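Household Textiles, Unit 6: Folding and Storing Flat Cloths
Handout for the practical group. Tutor: Meinir Wynne

Read this before the session. You will be marked on the finished pile and on how you handle the cloth, so speed does not matter much.

Clear the table first and wipe it. Crumbs and damp patches end up inside the fold and you will not find them until the cloth is next used.

Pick up the cloth by two corners on the same side. If it has come out of the basket in a bunch, hold one corner and run the other hand along the hem until you reach the next. Do not shake it hard over the table. Keep a light pull between the two corners. A cloth held too slack will sag in the middle and land with a crease across it. 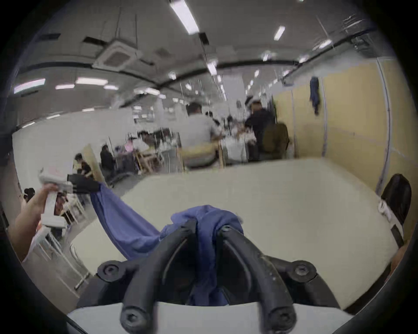
Lower the free edge on to the table first, then bring the held edge down after it. Smooth from the centre outwards with a flat hand. Check that the hems lie straight. Older cloths are often out of square, and in that case match the corners and let the sides be.

Fold in half, hem to hem, and smooth again. Turn and fold in half the other way. Thin cloths can take a third fold. Thick ones should be left at 2.

Stack with the folded edge facing you. Stop at roughly 200 mm high, as taller piles lean and the bottom cloths get pressed out of shape.

For 1st March: bring one cloth from home, washed but not ironed. Seren Probert has the spare hems for anyone who missed the October class. Written notes go to Gwilym Prydderch.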